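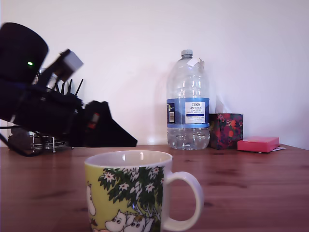 Journal > Community Practice > Articles > Section 4: Findings

4. Findings: what people call the person at the door

The two organizations in the study give away the same kinds of help: groceries, bus passes, small grants for utility bills, and someone to sit with while filling out a form. They differ in what they call the people who come for it. Flitlow, the older of the two, uses "client" in its intake forms, staff manual and annual report. Follell was started by tenants in two apartment buildings and says in its founding statement that everyone involved, on either side of a transaction, is a "neighbor."

We coded 3183 written uses of a term for the person receiving help, taken from forms, group messages, meeting notes and flyers. We also held 56 interviews, none longer than 60 minutes, with people who gave help, people who received it, and people who did both. Interviews were done in the language the person preferred. All quotations below are from interviews unless marked otherwise.

4.1 Official terms and everyday terms

At Flitlow, "client" was nearly universal in documents that left the building. In messages between staff it gave way to other words. First names were common, and so were "folks," "families" and, for people who came often, "regulars." Several staff members said they disliked "client" but kept it in reports because funders' templates had a column with that heading. One caseworker put it this way: "I write client and I think of a law office. Then I go downstairs and call her by her name."

Follell showed the reverse pattern. "Neighbor" was used in flyers and in speech, and people took some trouble to correct one another when another word slipped in. The trouble came when the group had to tell two kinds of neighbor apart. A message asking "how many neighbors on Tuesday" could mean people expected to pick up boxes or people expected to pack them. Organizers dealt with this by adding words: "receiving neighbors," "neighbors on the list," "packing neighbors." Over the study period the shorter form "the list" began to stand in for the people on it – "the list is bigger this month," "call the list first."
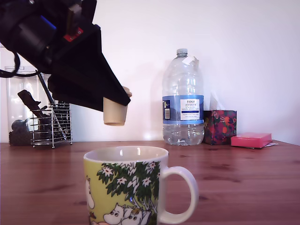 None of the organizers we spoke to had noticed this change until we asked about it. Two of them were bothered by it. A third thought it was harmless, and said that any group that hands things out on a schedule will end up with a list and will end up talking about it.

4.2 How recipients heard the terms

People who received help were less interested in the choice of term than people who gave it. When asked an open question about how they were treated, most talked about waiting time, whether they had to repeat their story, and whether the person across from them looked up. Terms came up mainly when we raised them.

Once raised, opinions divided in a way we had not expected. "Client" was preferred by a number of older recipients at Flitlow, who said it implied that the organization owed them a service and that they could complain if it was poor. "A client has rights," one man said. "A neighbor, you have to stay on good terms with." Younger recipients more often called the word cold. At Follell, people who both gave and received help liked "neighbor" without reservation. Those who only received were more careful. Some said the word was kind. Others said it put them under a mild pressure to give something back, by packing or translating or coming to meetings, when they had come because they had no time or strength to spare.

This pressure was rarely stated by organizers. It shows up in small choices of wording, such as the sign-up form that asks "How would you like to take part?" before it asks what the household needs. After an August meeting where a member objected, the order of those questions was switched.

4.3 Terms that were tried and dropped

Flitlow tested "guest" at its front desk for one season. Desk staff found it easy to say but felt silly using it about someone appealing a benefits decision, and it faded without any formal choice being made. Follell briefly used "comrade" in one message group. It was dropped after several families said they had left a country where officials used the word.

Figure 2. Light-colored wooden tabletop with darker reddish-brown knots.
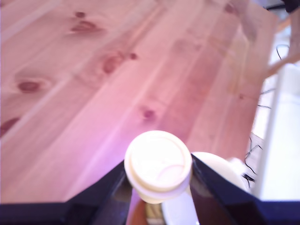

5. Discussion

The results give limited support to the view, set out in Section 2, that changing a term changes the relationship it names. Staff at Flitlow used a formal word and were often informal in practice. Follell used a warm word and still developed a separate vocabulary for people who only received help. In both cases the wording of forms and the order of questions seemed to matter at least as much as the noun.

We would not conclude from this that terms are unimportant. The organizers' care over "neighbor" gave recipients something to point to when practice fell short, and the member who objected to the sign-up form did so by quoting the founding statement. "Client" worked in a similar way for the people who tied it to a right to complain. What the study cannot show is whether either word would carry the same weight in a larger agency, where the person at the desk changes from week to week.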